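News > Press releases > Savings and payments

Last updated: August

Curar opens fixed-term digital bond to small savers in Flodstead

Curar, the regional savings provider, has today opened applications for a three-year digital bond with a minimum holding of £20. The bond is recorded on a shared electronic ledger kept jointly by Curar and its registrar, Idorine. Applications close at 5 pm on the last working day of August.

Bonds of this type have usually been sold in units of £1000 or more. Curar has set the lower entry point following a trial in Flodstead, in which some 200 existing account holders bought and transferred test units over the spring.

Interest will be paid once a year into the holder's nominated account. Holders may sell their units to another registered holder at any time, subject to identity checks, and the change of ownership will be entered on the ledger the same working day. No separate wallet or private key is required. Curar will hold units on the customer's behalf, and a paper statement will be sent on request.

Ruwan Kanagaratnam, Head of Savings at Curar, said: "Many of our customers have read a good deal about digital assets and have been put off by sharp movements in price. This bond is priced in pounds and pays a fixed return. The ledger is simply how we keep the register."

The bond is not a cryptocurrency and cannot be exchanged for one through Curar. As with any corporate bond, repayment depends on the issuer, and holders' capital is at risk. The offer document sets out the charges, the transfer rules and the position should Curar be unable to pay – applicants are asked to read it in full before applying.

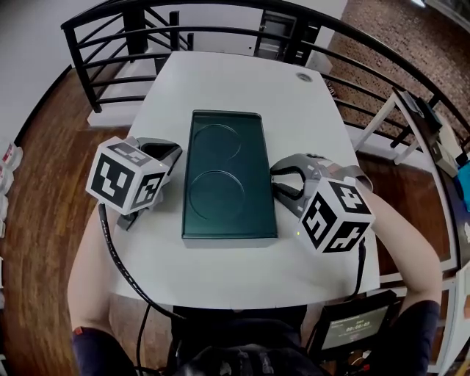 A dark green tray on a white table.

Ansel Thibodeaux, Director of Registration at Idorine, said: "Our duty is to keep an accurate record of who owns what. Holders will be able to check their own entry online, free of charge."

Legal advice on the offer was provided by Schumacher. Application forms are available from the Flodstead branch and on the Curar website.

ENDS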